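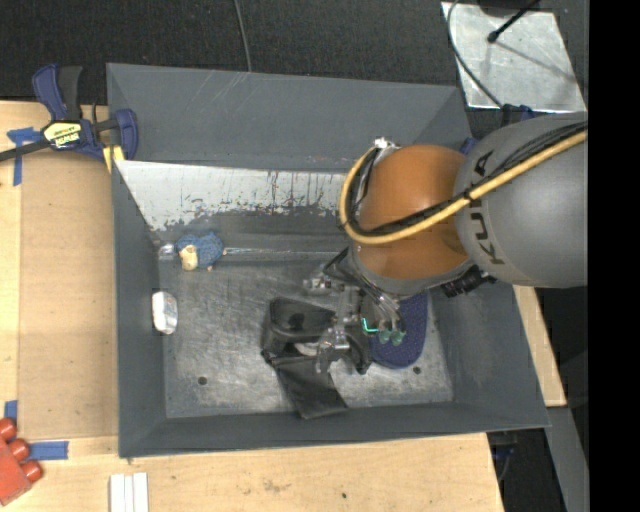 Aug 8, 2025

Day 4 of the Modley trial. Switched over to mixed items this morning and left the arm program as Ronach delivered it. The KUKA ran at reduced speed until lunch, then at the speed in their quote.

Logged 61 pick attempts, 29 of them before lunch. Seven failures. Four were on soft items, where the suction cups touched down and the seal never built. The fuzzy blue toy was the worst of these. The black pouch is a different problem. The planner likes the flat flap and ignores the raised section, so the lift starts far off center and the thing swings. Wrote this up for Ronach support with the pick logs attached. Their reply says the next Modley release weights the grasp point toward the item's center. No date given beyond September.

Hose routing needs work. The yellow hose and the black cables share one run along the arm and loop tightly at the joint. I would like a longer service loop before we sign anything. Pruitt quoted a dress pack last year and I still have the drawing somewhere – check the Urska folder.

Clamps on the bin held. Checked the rim against the tape after lunch, no shift I could measure.

Mortimer Ridgeway called at four wanting a yes or no on the lease. Told him the price is fair for the hardware and high for the software, and that I want one full run on soft items first. He gave me until the end of next week.

Tomorrow: swap the suction cups for the softer set, repeat the pouch in both orientations, back up the logs before updating anything.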